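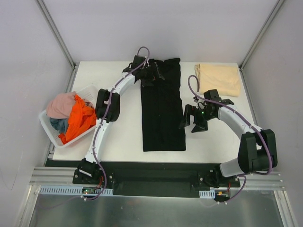

Portes ouvertes chez Kavwood : beaucoup de discours, un peu de tissu

Lundi, neuf heures. L'ancienne filature rouvrait ses portes au public sous le nom de Kavwood, « pôle textile circulaire ». J'y suis allé avec le scepticisme de quelqu'un qui a déjà visité trois pôles circulaires, dont deux ont fermé.

L'accueil est correct, le café mauvais. Ginette Courtois, qui conduit la visite, commence par le tri. Selon elle, 3000 kilos de vêtements passent chaque semaine sur les tables. Je lui demande quelle part repart vraiment en fil. Réponse : « Cela dépend des arrivages. » J'insiste, elle sourit, nous changeons de salle.

Il faut reconnaître que les trieuses connaissent leur métier. Mahtab Zarei distingue au toucher un coton peigné d'un mélange et ne se trompe guère : vérifié sur quatre pulls, étiquettes cachées. C'est le meilleur quart d'heure de la matinée, et il n'est pas au programme. Elle me dit aussi que la qualité baisse d'année en année, avec des tee-shirts si minces qu'ils ne valent plus le chiffon.

L'effilochage, lui, se visite derrière une vitre. Machine à l'arrêt « pour maintenance », panneau explicatif flambant neuf. Un monsieur demande quand elle redémarre. En juillet, paraît-il.

Vient ensuite la boutique, baptisée Falum. Un cabas en toile recyclée y coûte 90 euros, une veste 111. Markos Katsaros, responsable des ventes, parle de « prix juste ». Juste pour qui — il ne le précise pas. La veste est bien coupée, je l'admets, mais sa doublure est en polyester neuf. C'est écrit en petit, à l'intérieur.

La table ronde de onze heures a tourné court. Ching-wen Lui, venue présenter une étude sur l'export des fripes, a posé les bonnes questions : où vont les invendus, qui les paie, qui les brûle ? Le modérateur a regardé sa montre, puis a remercié les partenaires.

Prochaine visite à l'automne, sur inscription. Demandez à voir l'effilocheuse en marche avant de réserver. Le parking est gratuit, l'entrée aussi, et le bus s'arrête devant le portail toutes les demi-heures.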